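El sábado me acerqué por fin a la jornada de puertas abiertas de Boiko, en el polígono de Vundemport, y salí con los pies molidos y bastante contenta. Fuimos casi 400 personas, así que paciencia para aparcar (y para el café, que se acabó a media mañana).

Yo iba con una pregunta muy de andar por casa: ¿pueden ya las máquinas recogerme la cocina o reponer las estanterías de la tienda? Pues a ratos. En el puesto de Flerex doblaban toallas, y me quedé mirando una que tardó 52 segundos. ¡Mi madre dobla la colada entera en ese tiempo! Eso sí, quedó perfecta, con las esquinas a juego y todo.

Lo de reponer me convenció más. Botes iguales, balda despejada, sin prisas - ahí sí que lo veo. En cuanto una chica metió una bolsa de patatas entre los botes, el brazo se quedó pensándoselo un buen rato y hubo que ayudarle.

La sala que más me gustó fue la de Dindumlow, que casi me salto porque estaba al fondo del pasillo 9. Allí van a lo básico: empujar, juntar, separar, colocar cosas pequeñas sobre una tabla.

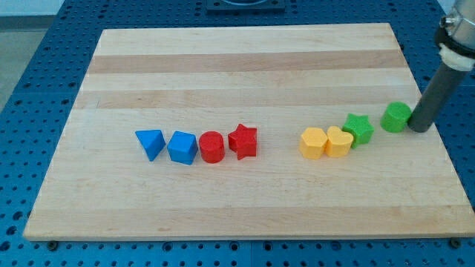

Y es que ordenar empieza por ahí, por mover una pieza sin llevarte por delante la de al lado, cosa que yo con los tarros de especias tampoco domino. Pregunté cuándo lo tendríamos en casa y me contestaron con una sonrisa y un folleto de 21 páginas. Lo tengo en la mesilla, ya os contaré.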